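Visit to the Prudov demonstration room, Gistside

Posted 2026-01-23 by Fergus Pringle

Three of us from Cabrera went over to Gistside to see how Prudov gathers the examples it uses to train its arm controllers. We have been weighing whether to collect our own data for the packing line or pay somebody to do it, and Yurani Cuervo had arranged the visit back in May. Abelardo Mamani came along for the maintenance side. We were there from mid-morning until a little after four.

The building went up as a furniture warehouse and was converted in 2003. Parking is behind it, through the second gate, and the sign is easy to miss. Visitors sign in at a counter upstairs and get a badge, then walk down again to the floor where the recording is done.

Segundo Salazar runs the collection group and took us through the morning. His people don't steer a robot from a desk. They hold a pair of grippers, one in each hand, and do the job themselves: pick the item up, turn it, put it in the tray, let go. Each gripper has its own camera, and the printed markers help the software work out where one hand is compared with the other. The arms that will later run the task are in another room, and we didn't see them until after lunch.

A task is called a card. The card says what goes on the table, where it starts, and what counts as finished. The one we watched was for putting small boxed parts into a divided tray, and it had 278 accepted recordings when we arrived. Segundo said the whole set for that customer stood at 2376, spread over several cards, and that he would sooner have more variety in it than more length. The operators change tables, swap the tray for a different one, and move to another part of the building when a card starts to look the same from one recording to the next.
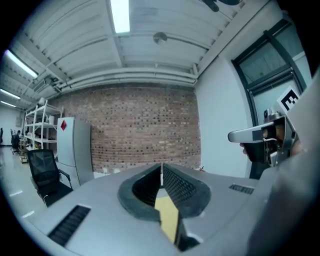

Both grippers in hand on the ground floor, brick wall behind.

Brayan Valderrama let us try. The grippers are heavier at the front than I expected, and after ten minutes my forearms knew it. The usual beginner's fault is speed. I grabbed the first box the way I would with my own hand, and the motion was too quick for the recording to be any use. Abelardo did better. He moves slowly anyway, and two of his attempts would have been kept if we had been on the books.

Brayan's advice was to watch the fingertips and not the item, to keep the other gripper in view when you can, and to finish the motion even if you know you have fumbled it. A fumble followed by a clean recovery is marked separately and sometimes kept. A fumble where the operator stops and starts over is thrown out.

Every session starts with a short calibration, which at Prudov means closing and opening each gripper fully and then bringing the two together in front of the operator. If someone forgets, the session is rejected at upload — they have lost whole afternoons that way in the past. The checking is done by a person at a desk going through the recordings at double speed. Yurani asked whether that could be automated. Part of it is already, for things like dropped video or a missing marker, but judging whether a part was seated in the tray is still done by eye.

After lunch we saw the trained arm work the same card. It did well with trays square to the table edge and less well with one set at an angle. Segundo put this down to too few angled starts in the set and said the next batch would be mostly those. I asked how they choose what to collect next, and the answer was that they run the arm, write down what it gets wrong, and make a card for it.

Costs were discussed, but I have left them out here. Finport, who supply our trays, will need to send Prudov a full set of the current sizes before a trial card can be written. Yurani is handling that. Abelardo wants spare grip pads priced separately, as they wear with use and we would be the ones changing them.

Anyone at Cabrera who would like to try the grippers should let me know before the next visit. Wear sleeves that don't hang over the wrist.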